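# Nivasard Week

Nivasard Week is a yearly retreat of prayer, teaching and (let's be fair) a great deal of soup, held each February in the old priory at Cuvcombe. I've been going for years and was asked to write the entry for our parish wiki, so forgive me if I wander off the path now and then. I've tried to put the history first and my own opinions later, though they do tend to leak into each other.

## Name

The week takes its name from the Nivasard chapel, a small side chapel on the north side of the priory church. Where the word comes from is anyone's guess. The older guidebook says it was a family name, and the newer one says it was a field. Locals say "Nivver's" and look at you oddly if you use all three syllables.

## History

The chapel was built in 1624 and given over to the use of a praying brotherhood, who met there before dawn through the cold months. We know very little about them. Their rule survives on a single sheet, much copied, and it asks for silence until the first psalm, bread shared by whoever had most, and no talk of lawsuits on the premises (I do love that one, somebody must have been dreadful about lawsuits).

In 1690 the roof came down under snow and the brotherhood moved its prayers into a barn. The parish book records the collapse in one line and then goes straight on to the price of candles. After that there is a long gap. The chapel was roofed again, used as a store, then as a schoolroom, and by my grandmother's day it had a harmonium in it and not much else.

The modern retreat was started by Benito Arroyo, our priest at the time, who had found the old rule in a drawer and thought it deserved another go. The first gathering had 13 people at it, and they sat in their coats the whole way through. He asked them to keep the silence until the first psalm, just as the sheet said, and then to speak freely about how they had come to faith, or lost it, or were still looking for it. Those talks are still the heart of the thing. We call them testimonies, which frightens newcomers, but most last no longer than it takes to drink a cup of tea.

## Pattern of the day

Everything starts at six in the morning, in the dark. You come in, you sit down, you don't say anything. The psalm is sung without accompaniment and it's usually pitched too high. Then there's breakfast, and after breakfast the first teaching, which follows one book of the Bible from the start of the week to the end. We've had Ruth, James, Jonah (twice!) and one very long year of Leviticus.

Afternoons are for work and rest. People mend things, walk down to the river, write letters or sleep. I used to feel guilty about sleeping until Haoran Shen told me that Elijah was given a nap and a cake before he was given any instructions at all, and I've slept soundly every afternoon since.

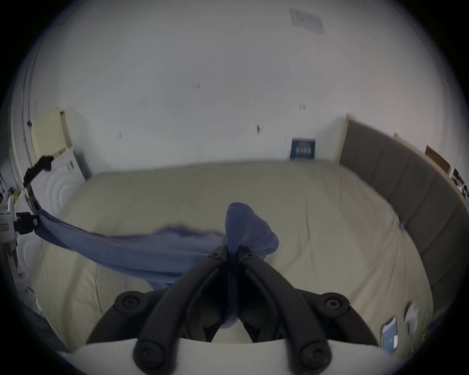
Xiaoqing Cai wrote to me after reading a draft of this page and said I'd made the silence sound like a chore: she finds it the easiest part of the day, and it's the talking afterwards that she has to brace herself for. I take the point. I'm a morning grumbler, and for me the quiet takes some effort, but plenty of people come to Cuvcombe for exactly that hour and would happily have more of it.

The evening testimony is at nine. One person speaks, there are no questions, and we finish with a blessing. The rule about questions came in after the third year, when a speaker was kept going until nearly midnight by well-meaning people wanting to know more about her sister.

## The Lü letters

Among the things read aloud at the retreat are the Lü letters, a bundle of 9 letters sent to the parish by a missionary family of that name. They're plain, homely letters. There's a good deal in them about weather and bad knees, and then in the middle of a paragraph about onions you get a line on forgiveness that makes the whole room go still. Zihan Qin transcribed them, and her typed copy is the one we use. The originals are too faint to read by lamplight.

There's some disagreement about the order. Only a few of the letters carry a month and none carries a year. Zihan puts the onion letter near the beginning, on the grounds that the children are still small in it. I'd have it later, mostly because it sounds to me like somebody who has been through the worst and come out again, but I admit that's a feeling and she has done the work.
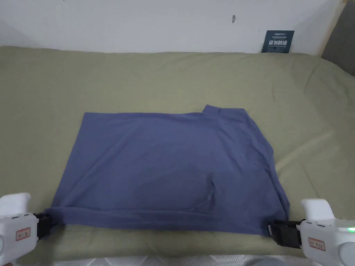 Whichever order you prefer, they're read one at a time, after supper, and never all in a single evening. It was tried once and people stopped hearing them. The last letter is kept for the final night and it's short, hardly more than a greeting and a request for prayers, which we then say.

## Esuseo

The retreat has its own song, "Esuseo", a simple round in three parts. The word has no agreed meaning. Benito always said it was a child's mishearing of something in the Latin Mass, and he liked it too much to correct it. It's sung on the way out of the chapel, and since the door is narrow the parts get hopelessly strung out, with the front of the line finishing in the courtyard while the back is still on its first verse inside.

Xiuying Luo wrote a fourth part which is lovely and very hard. We've managed it properly on one occasion.

## Taking part

Anyone may come, for the whole week or a day of it, and you don't have to be a churchgoer. Beds at the priory go first to those travelling furthest, and the rest of us are put up in spare rooms round the village. Bring thick socks and a torch. If you'd like to give a testimony, tell whoever is leading before supper on the first day, and if you change your mind later on, that's perfectly all right too. I changed mine four years running before I finally stood up.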